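Evaluating a Two-Arm Tabletop Kit for the Drustbridge Teaching Lab

Project report, Applied Automation elective
Submitted in May

1. Background

The lab at Drustbridge has one industrial arm behind a cage and a waiting list to use it. Our group was asked to find out whether a low-cost kit could take over the first half of the manipulation course. We chose the Graveck Pair, a set of two tabletop arms sold with grippers, clamps, power supplies and control software. The price with the education discount was 3,000 dollars, paid from the Yadav equipment fund. We also looked at the Torkness single arm, but two of them plus mounts would have gone over budget, and the software treats each arm as a separate machine.

2. Setup

Unpacking and assembly took 200 minutes for two people. Most of that went to routing cables and setting the joint zeros. The printed guide skips a page between the elbow and the forearm, and we had to use the online version for that part. The clamps fit our table without any changes.

Calibration is done from a menu and has to be repeated if a clamp moves. Ours moved twice in the first week. After we tightened them with a longer wrench, they stayed put.

3. Method

We ran three kinds of task: single-arm pick and place, handing an object from one arm to the other, and carrying one object with both arms. An operator drove the arms with the hand controllers that come in the box. A run counted as a success if the object ended up in the marked spot without being dropped or touched by a person. We did 108 runs in all, split evenly among the three tasks.

4. Results

Single-arm pick and place worked on the first try for every operator after a short practice. Handing over was harder. The usual failure was the first gripper opening too early, and that was an operator error more than a fault in the kit. About 90 percent of the two-arm carries succeeded once we lowered the speed limit in the settings. At the default speed the arms drifted apart and pulled the object out of one grip.

The motors in the shoulder joints got warm after long sessions. The software gives a warning but does not stop the arm — we think it should.

5. Problems with the kit

The hand controllers lose their connection if the laptop goes to sleep. Spare gripper parts are sold only as a full set. The log files use a format of their own, and we had to write a short script to read them.

6. Recommendation

We recommend buying one more Graveck Pair for the fall course, along with a spare gripper set. The industrial arm should be kept for the later labs on path planning and safety.

Two-arm carrying is the task we would put first in the new lab sheet, with the speed limit already lowered. Students should start with something long enough to give each gripper its own end, such as the blue-gray padded oval, held level over the table with one arm at either side. Small blocks can wait until the second session, when the grippers have to work closer together. 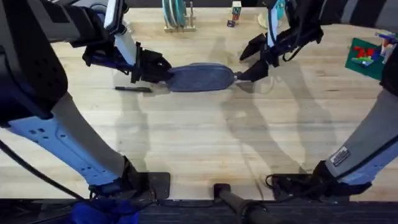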